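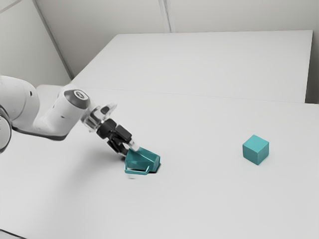 According to Jafarzadeh, a sim run isn't data until somebody writes down what counted as a pass. Most shops skip that part. They run the arm, watch it, say looks good, move on. Then in June a second team runs the same task and gets a different number, and no one can say why.

Chapter 4
Writing the Rule Before the Run

What you need from this chapter: how to state a task, how to state a pass, how to log a failure. Three skills, all paperwork. No code until the next chapter.

Start with the task sheet. One page. Name the objects, their starting poses, the robot, the gripper, the time limit. "Mug on table" is not a starting pose. Upright? On its side? Handle which way? A policy tuned on upright mugs may do nothing useful with a tipped one, and the sheet has to say which one was tested. Same for any second object left in the workspace. List it, even if the task never touches it.

Contact rules next. Decide ahead of time whether a fingertip touch counts as a grasp. It should not. Edville style sheets use two conditions: both fingers in contact, object clear of the table. Tredow adds a hold time. Either is fine, pick one and stay with it for the whole batch.

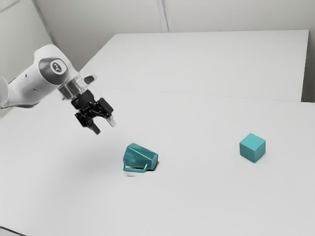 4.2 Resets and Logging

Reset means every object back to the pose on the sheet, gripper open, arm at its home position. Not close to it. In simulation there is no excuse, the numbers are right there in the file.

The Pasgate batch is the usual warning. 400 episodes logged, good pass rate, went out in a report. Then a rerun of 580 with the same policy and the rate fell. Cause: the first batch kept the mug pose from the previuos episode when a run timed out. No note in the log. Weeks lost.

So log, for every episode:
Random seed
Starting pose of each object
Simulator version and time step
Pass, fail or void
Reason, in plain words

Void is its own category. Physics glitch, object through the table, crashed script. Don't fold voids into the fails and dont delete them either. Report them on a seperate line.

Changing a rule partway through: stop, close the batch, start a new sheet with a new number. Old episodes keep the old rule.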